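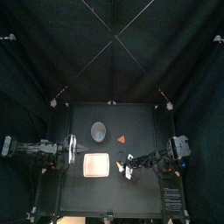

Leitner Laboratory for Manipulation and Assistive Automation — Visitor and Outreach Office

The laboratory's open day in November drew roughly 200 visitors over a single afternoon. Many of them spent the longest part of their visit beside the two-arm table, a curtained workstation on the ground floor of the Nellcombe building. Usa Sangkhawat, who leads the tabletop handling group, ran the demonstrations there and agreed to speak with this office afterward about what the public was shown and what the group hopes people took away.

The table is used for the Skirier project, which studies how a pair of arms can share small household tasks in a limited space. Ms. Sangkhawat said the choice of objects for the open day was made early and without much debate. The group wanted things a child would recognize from a play kitchen or a dinner table.

"We set out a cup, a tray, and a piece shaped like a slice of pizza," she said. "People come in from the corridor and they already know what those things are for. We can then talk about the arms and leave the objects alone."

She added that familiar objects are also harder on a system than they look. A small wedge has a point, a wide edge, and sides that are not parallel, and the fingers of a gripper have to meet it somewhere sensible. Picking it up by the point gives a different result from picking it up across the middle.

"A person turns the slice a little with one finger and then picks it up, and doesn't remember doing it," Ms. Sangkhawat said. "That small turn is a large part of our work. Visitors were often surprised to hear that we may spend a week on it."

Demonstrations began at 1:30 and were given in short sessions, with time between them for questions. Each session opened with an introduction to the table and its safety rules. Visitors stood behind a taped line and were asked not to lean over the rail. A member of the group stayed within reach of the stop button throughout. Ms. Sangkhawat said the rules were the same ones that apply to staff on any working day, and that she saw no reason to present them differently to guests.

The dark curtains around the station prompted more questions than the group had prepared for. Several visitors assumed they had been hung for effect. Ms. Sangkhawat explained that the cloth keeps the background plain, so that people walking past do not enter into what the cameras record, and that it also cuts down on glare from the windows at the side of the room.

"One gentleman told me it looked like a puppet theater," she said. "I thought that was fair. My colleagues have used the same word."

Asked how the arms learn a task, she described a process that begins with a person guiding the motion many times over. The recordings are stored, checked, and used to train the software that later moves the arms without direct guidance. For the current phase of Skirier, the group set itself a target of 1,000 usable recordings before any comparison between methods would be reported.

"Usable is the important word," she said. "If the operator hesitates, we generally keep it. If the operator knocks the cup off the table, we keep it too, but it goes into a separate folder."

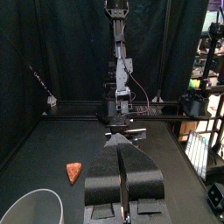
Much of the discussion with visitors concerned the matter of two arms working close to each other. When both reach toward the middle, the space between them becomes narrow, and each has to be moved with the other in mind. Ms. Sangkhawat said that new operators tend to watch only the arm nearest the object. The group now asks them to practice with nothing on the table until they are comfortable keeping track of both.

"It is like two people cooking in a small kitchen," she said. "You learn where the other person's elbow is going to be. I have been doing this for three years and I still bring one arm back too late."

Visitors were also shown the view from a camera at the wrist. From that position the fingers take up a good share of the picture and the table appears to rise up behind them. Ms. Sangkhawat said that school groups in particular enjoyed seeing the table this way, and that their questions were often the most exact of the day. One student wanted to know whether the system could tell which way the slice was pointing if the fingers were in front of it. She told the student that this depended on what the other cameras could see, and that the group did not yet have an answer it was satisfied with.

The software used to review the recordings, Cirnasar, was developed within the laboratory and was available on a separate desk for guests to try. It allows a session to be replayed slowly with notes attached at any point. Ms. Sangkhawat said a number of teachers had asked whether it could be borrowed for classroom use. That request is under consideration, and interested schools may leave their details with this office.

On the question of when such arms might be found in homes, she declined to offer a date. She said the group's present interest is in doing a few simple things reliably, and that setting a table for one person would be a considerable achievement.

"I would like to see it place a slice on a tray on a day when I have not adjusted anything that morning," she said. "We are closer than we were last year."

Arrangements for the next open day have not been settled. Ms. Sangkhawat has asked for a larger standing area at the two-arm table and for longer breaks between sessions. Groups wishing to visit before then should write to the Visitor and Outreach Office with the expected number of guests and the age range of any students attending.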